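제목: 대표 이미지 업로드하면 색 빠지고 세로사진 옆으로 누움
상태: 해결됨 (썸네일 재생성 잔여분 있음)
접수일: 2023/06/05
요청자: Nélida Montecinos
담당: Venkatesh Varma
관련: 블로그 테마 Vedwood / 이미지 최적화 플러그인 Dorneck / 호스팅 Heitmann

[요청자 최초 접수]

안녕하세요. 급해서 짧게 씁니다.
블로그 글에 대표사진 올리면 색이 다 죽어요. 제 컴퓨터에서는 멀쩡함. 올리고 나면 회색 낀 것처럼 밋밋하고 빨간색이 특히 이상해요. 토마토가 벽돌색 됨.
그리고 세로로 찍은 건 옆으로 눕습니다. 전부는 아니고 어떤 것만요.
편집은 Drultard로 하고 JPG로 내보내요. 카메라는 안 바꿨어요. 3월에 올린 글들은 괜찮습니다. 방금 확인함.
지난주에 Dorneck 업데이트 알림 떠서 눌렀는데 그것 때문인지 모르겟어요. 내일 협찬 글 올려야 해서 빨리 좀 부탁드려요.

[담당 답변 1]

확인 중입니다. 몇 가지만 먼저요.
- 문제 생긴 글 주소 하나
- 업로드하기 전 원본 파일 (메신저로 보내면 압축되니까 첨부로)
- 크롬 말고 다른 브라우저에서도 똑같은지
- 휴대폰에서 볼 때도 똑같은지

캐시 비우기는 해보셨나요? Heitmann 관리 화면 > 속도 > 캐시 전체 삭제.

[요청자]

캐시 지웠어요. 똑같음.
사파리도 똑같고 폰에서도 똑같아요. 폰은 조금 덜한 것 같기도 한데 화면이 작아서 그런가.
주소는 비공개 메모에 넣었어요. 원본도 첨부함. 근데 첨부 용량 제한 걸려서 작은 걸로 보냈습니다. 큰 건 따로 보내야 하나요? 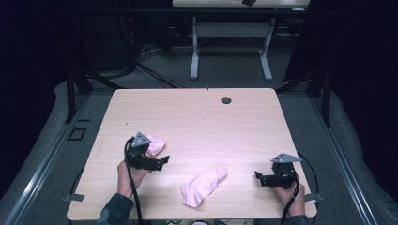

큰 게 필요하시면 저녁에 링크로 드릴게요. 지금 인터넷이 느려요.
아 그리고 하나 더. 글 목록 썸네일은 옛날 사진이 그대로 나오는데 글 안에 들어가면 새 사진이 나와요. 이건 같은 문제인지 다른 문제인지 모르겠습니다. 일단 적어둬요.

[담당 답변 2]

작은 걸로 충분합니다. 파일 열어봤고요, 색 프로파일이 Adobe RGB로 들어가 있어요. sRGB가 아님.
Drultard 내보내기 창에서 색 공간 항목 한번 봐주세요. '원본 유지'로 되어 있을 가능성이 큽니다.

서버에 올라간 파일은 프로파일 정보가 아예 없어요. 업로드 과정에서 메타데이터가 통째로 지워지는 것 같습니다. 프로파일이 지워지면 브라우저는 그냥 sRGB로 읽어버려서 색이 탁해져요. 회전 정보도 메타데이터에 있으니까 세로사진 눕는 것도 같은 원인일 수 있습니다. 아직 확정은 아님.

Dorneck 설정에서 '메타데이터 제거' 체크되어 있는지 봐주세요. 위치: 설정 > 압축 > 고급.

[요청자]

체크되어 있어요!! 제가 한 적 없는데요.
그리고 Drultard는 '원본 유지' 맞네요. 근데 원래부터 이렇게 썼고 그때는 문제 없었어요.

[담당 답변 3]

네 업데이트하면서 기본값이 켜짐으로 바뀐 것 같습니다. 변경 내역 문서에는 안 적혀 있어서 개발 쪽에 따로 문의 넣었어요.
3월 글이 괜찮은 이유도 그걸로 설명됩니다. 당시엔 프로파일이 살아 있었어요. 그 파일 내려받아 보니 Adobe RGB 그대로 붙어 있음.

해볼 것:
1. Dorneck '메타데이터 제거' 끄기, 저장
2. Heitmann 캐시 전체 삭제
3. 같은 사진을 파일 이름 바꿔서 새로 업로드 (이름 같으면 예전 게 뜰 수 있음)
결과 알려주세요.

[요청자]

했어요.
색 돌아왔어요. 토마토 빨개짐 ㅠㅠ
세로사진은 세 장 중에 한 장이 아직 누워 있어요. 나머지는 섰어요.

[담당 답변 4]

누운 한 장 파일명 부탁드립니다. 혹시 그 사진만 다른 프로그램에서 한 번 돌려서 저장한 적 있나요?

[요청자]

아 맞다. 그거 윈도우 미리보기에서 돌렸어요. 그 다음에 Drultard에서 또 돌림. 내보낸 거 다시 열어보니까 제 컴퓨터에서도 누워 있네요. 죄송해요. 다시 내보냈더니 정상입니다.
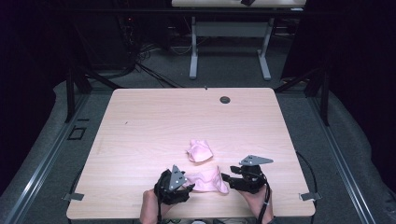 그럼 남은 건 목록 썸네일이에요. 아직도 옛날 사진으로 나옴. 그리고 이미 올린 글들 사진은 어떻게 해요? 업데이트 이후에 올린 게 53장인데 하나하나 다시 올려야 하나요. 제발 아니라고 해주세요.

[담당 답변 5]

썸네일은 별개 문제 맞습니다. Vedwood가 목록용 크기를 따로 만들어 두는데, 대표 이미지를 교체해도 기존 걸 안 버려요. 테마 설정 > 이미지 > 목록 썸네일 다시 만들기 누르시면 됩니다.
전체 돌리면 미디어 보관함 2,365장 다 도니까 오래 걸려요. 내일 글이 급하시면 그 글만 먼저 하세요. 글 편집 화면 오른쪽 아래 점 세 개 메뉴에 '이 글만 다시 만들기' 있습니다.

이미 올린 사진은.. 다행히 Dorneck 원본 백업이 켜져 있어요. 압축 전 파일이 서버에 남아 있음. '원본에서 복원' 하면 한번에 됩니다. 다만 복원 전에 제가 백업을 먼저 뜰게요. 끝났다고 말씀드릴 때까지 누르지 마세요.

[내부 메모 - Venkatesh Varma]

전체 백업 완료. 테스트로 6장만 먼저 복원.
5장 정상. 하나 실패, 파일명에 한글+공백 섞인 것. 인코딩 문제로 보임. 파일명 영문으로 바꾸고 재시도 -> 정상.
나머지 진행해도 될 듯. 파일명에 공백 있는 것부터 목록 뽑을 것.
Heitmann 쪽 메모리 제한 때문에 한번에 다 돌리면 중간에 멈춤. 나눠서 돌리기.

[담당 답변 6]

백업 끝났고 복원도 제가 돌렸습니다. 업데이트 이후 업로드분 전부 색 정상 확인. 파일명 바꾼 것들은 글 안 링크도 같이 수정했어요. 목록은 비공개 메모에 있습니다.

앞으로는 Drultard 내보내기에서 색 공간을 sRGB로 지정해 두세요. 플러그인이 또 바뀌어도 색은 안 틀어집니다. 기존 사진은 안 건드려도 돼요. 프리셋으로 저장해 두시면 매번 안 바꿔도 됩니다. 저장할 때 이름 칸 비우면 저장 안 되니까 주의.

파일명은 영문 소문자랑 하이픈만. 공백 쓰지 마시고요.
자동 업데이트는 제가 Dorneck만 꺼놨습니다. 원치 않으시면 말씀 주세요.

[요청자]

확인했어요. 글 안 사진 다 괜찮아요. 프리셋도 만들었고요.
내일 올릴 글만 썸네일 다시 만들기 했는데 목록에도 새 사진 나옵니다. 살았다.
전체 썸네일은 주말에 돌릴게요. 돌리는 동안 블로그 열려 있어도 되는 거죠?
그리고 인쇄용으로 뽑을 때도 sRGB로 해요? 엽서 만들려고 하는데 업체에서 아무 말이 없어서.

[담당 답변 7]

열려 있어도 됩니다. 목록 화면만 좀 느려질 수 있어요. 중간에 멈추면 같은 버튼 다시 누르시면 이어서 돕니다.
인쇄는 업체마다 달라서 꼭 물어보세요. 따로 답이 없으면 sRGB로 한 장만 시험 인쇄 해보시는 걸 추천드려요.

티켓은 해결로 바꿔둘게요. 전체 썸네일 돌리다 오류 나면 새로 열지 말고 여기에 답글 주세요. 오류 문구 그대로 복사해서요.

[요청자]

네 감사합니다. 업체에 메일 보냄.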